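Skamadton Bedding Co-op - range meeting, October 2024
Present: G. Niven (chair), buying, warehouse, two from the Strickland store. Apologies from Bikon.

Minutes of July meeting taken as read. One fix - the latex topper was queen, not king.

Guso mattress
Sample in the Strickland showroom since July. Medium-firm, pocket springs, wool and cotton cover. Staff like the edge support. Smell on unwrapping still noticable after two days, store wants a line on the product page telling people to air it. Agreed.
Trial 14 nights at present. Proposal to match the pillow trial and go longer. No decision, buying to cost it.

Returns
18 mattresses back since last meeting, mostly "too firm". Web copy says "plush" in one spot and "medium-firm" in another. To be fixed this week. 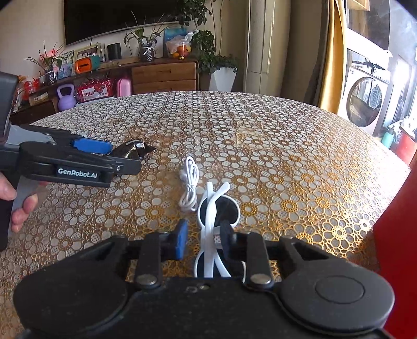 Gillespie Niven was not keen on dropping the word plush altogether, said customers search for it and it should go on the pillow-top only, where it's true. Warehouse agreed. Strickland would sooner see a firmness scale and no adjectives at all. Left with buying.

Bikon slat bases
Order of 600 confirmed, colour is natural only. The grey is off till new year. Centre leg still too short on carpet - Bikon sending a longer one, no date given.

Delivery
Old matress pick-up: council tip fees up again. Keep it free on orders over $800, charge under that. Carried, one against.

Other business
Pillow protectors, labels say wash cold, website says warm. Labels right.
Doona covers held over, ran out of time.

Actions
Buying - trial costing, firmness wording
Web - airing note, protector wash temp
Warehouse - chase Bikon re leg

Closed 4.40.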